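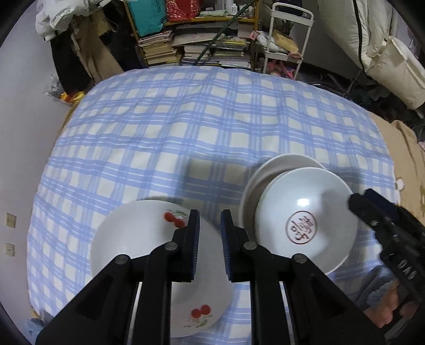

I joined the university robotics club in October on the understanding that there would be robots. The poster had one on it, a handsome orange arm holding an egg. Since then I have spent most of my Trostorico hours doing crockery. That is plates and bowls, picked up with a black gripper in the hand, the sort with two blue finger pads that come together when you squeeze, and a second one for the other side if you are feeling ambitious. My session for the record was a plate with cherries on it, another white plate and a white bowl propped on its edge, all on a blue and white plaid bedspread. I have carried that plate further than some people carry a rucksack.

Trostorico is the name of the project, chosen before my time and defended by people who can't tell you what it means. There are 13 of us on the list and perhaps half that on a wet evening. We are supposed to have a tableware system ready for the Graltholm student challenge, which involves an arm, a heap of dishes and a clock. The arm lives in the engineering building and has to be booked. The hand grippers don't have to be booked, so they go home with people, and the learning side of the team lives on whatever comes back.

Eleni Papadopoulos runs the learning side. She is a second-year, she is extremely nice, and she has a spreadsheet. Every pick and place goes in it as one row, marked keep or bin. My first week I did 84 rows in a single go and came in feeling like an athlete. She kept 7.

The rest had gone in the bin for reasons she was happy to go through. I had been too fast. I had also been too slow, in the ones where I remembered I was too fast. In a whole run of them I had nudged the bowl with my knuckles first to get it into a better position, which any sane person does with a bowl, and which an arm without knuckles will find hard to copy. "You're helping," she said, in the tone you would use for "you're shoplifting".

So I learned to stop helping. It's harder than it sounds. You have a perfectly good hand and you have to make it stupid - no fingertips, no little flick of the wrist, just two pads that open and shut. A flat plate is the worst. On a soft surface the rim sinks in a bit and you end up trying to get one pad underneath it like a man looking for a light switch in a hotel. Tipping the plate up against something makes it easy, but then you've taught the thing to expect plates that are already tipped up, and Graltholm's rules say nothing about the judges being that kind.

Bowls I have come to like. One pad inside, one pad outside, squeeze, lift, done. Upside down is another matter. The ring on the bottom looks like a handle and isn't one, and if you go for the outside edge the gap isn't wide enough. Han, our software, has opinions about upside-down bowls too. It thinks they are plates. I have some sympathy, but it thought so with great confidence for most of the winter.

We had our first go on the real arm a fortnight ago. I'd pictured a hush. What we got was forty minutes of somebody looking for the right cable, then an arm that went down to a side plate, stopped just above it, and stayed there as if it had forgotten why it came into the room. Eleni wrote down "hesitates". The second attempt it got hold of the rim, lifted, swung across and let go early, and we found out that the Prustmont side plates the department bought us are exactly as unbreakable as it says on the box. It was the best noise I've heard all year. The third attempt it put the plate on the rack and everybody shouted, including a PhD student who was only there to eat his soup.

What got me was the way it did it. It came in from the left with a slight dip just before closing, and I know that dip. That's mine. I do it because I'm short-sighted and won't wear my glasses. I mentioned this to Eleni, quite moved, and she said yes, it was a known problem and they were trying to get rid of it.

The kept rows now stand at 107 from me, which puts me fourth, behind two people with better wrists and one who I suspect has no other hobbies. We need more bowls, more things overlapping, and more of what the sheet calls "awkward starts", a column I am told I have a gift for. Mugs are next. Mugs have handles, and there has already been an argument about whether the handle counts.

The egg on the poster, I have since found out, was hard-boiled. We have the arm again next week, and I'm bringing the soup.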